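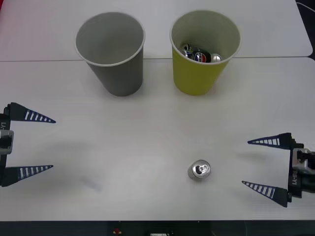
Session 2: Can Sorting with Two Arms

Skirkbridge shared workshop, evening course
Notes by Dorottya Kerekes, Thursday, August 5, 2021

Welcome back! Last time was all cables, screws and waiting for software to install, so this evening we get to the good bit. By the end of the session every pair should have had a go at getting the arms to take a drinks can from the table and put it in the right cup. It sounds like a tiny job. I have been doing this for ages and I still grin when a can goes in.

What we are building

The project is called Paju. One cup is for crushed cans, the other is kept for whatever we decide to sort next (Lilla Kocsis wants bottle tops, Kálmán Vörös wants batteries, we will vote). The long-term plan is a sorting corner beside the workshop kitchen, but for now it all lives on the white tables and that suits us very well. A plain pale surface is kind to the vision software, and a shiny can needs all the kindness it can get.

Setting out

Push the two table panels together until the seam is tight. A can that lands on a gap will lean, and then your grasp height is wrong.
Put the cups at the back, side by side, with a gap between them. Leave enough room for a fingertip to pass on either side.
Stand your can in the nearer half of the table, pull tab up.
Open both grippers fully before you start the program. Please do this every time, even if you are sure.

Choosing an arm

The rule in our code is as simple as it could be: whichever gripper is closer to the can gets the job, and the other one stays where it is with its fingers open. Norbert Simon wrote the first version and it was 430 lines long. The present one fits on a single screen. Have a read through it before you change anything, the comments are good and a few of them are quite funny.

If the can is close to the middle, the two distances come out nearly equal and the choice can flip from one reading to the next. We add a small bonus for the arm that was picked last, which stops the dithering. Try taking the bonus out and watch what happens – it is the best way to understand why it is there.

The approach

Come in from the side, low, with one finger beyond the can and one on the near side. The fingers are long and pointed, so you have plenty of reach, but the tips are the weakest place to hold anything. Keep going until the can is well between the fingers, then close slowly.
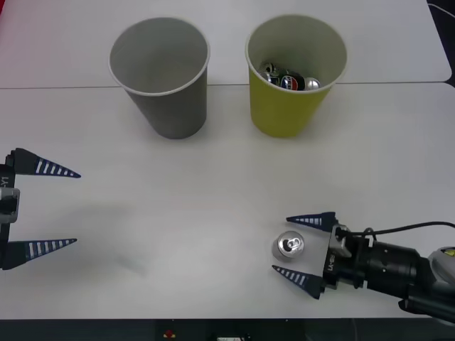

How far is far enough? Start by stopping when the can is level with the tips, then move forward a little at a time until the grip feels firm in the lift test. Write the number down in your log. Every pair gets a slightly different answer and I love comparing them at the end.

An upright can is much easier than a crushed one. It is round, so it doesn't matter which way it faces, and it will shuffle itself into line as the fingers close. Crushed cans have no such manners. We will leave those until next week, when Erzsébet Kun is bringing her notes on finding a grasp from an outline.

Lift and drop

Lift straight up until the bottom of the can is clear of the cup rims, then travel, then lower. Do not cut the corner! A paper cup weighs next to nothing and will go over at the slightest touch. If there are cans in the cup already, let go a bit higher, or you will press down on the pile.

Things that went wrong in May

Gripper closed before the arm had stopped. Fixed by waiting for the "settled" message.
Can height typed in centimetres where the program wanted millimetres. My fault, that one.
Cable catching on the upper arm during a wide swing. Check the slack by hand with the power off.

For your log

Start position of the can, which arm was chosen, where you stopped, and whether the can stayed upright on the way in. A sketch is fine. If you have time left over, move the can across the table in small steps and mark the place where the choice of arm changes. Kálmán has masking tape.

Before next week

Read the Jitard page on gripper force, but only the first half. Bring two empty cans each, rinsed please.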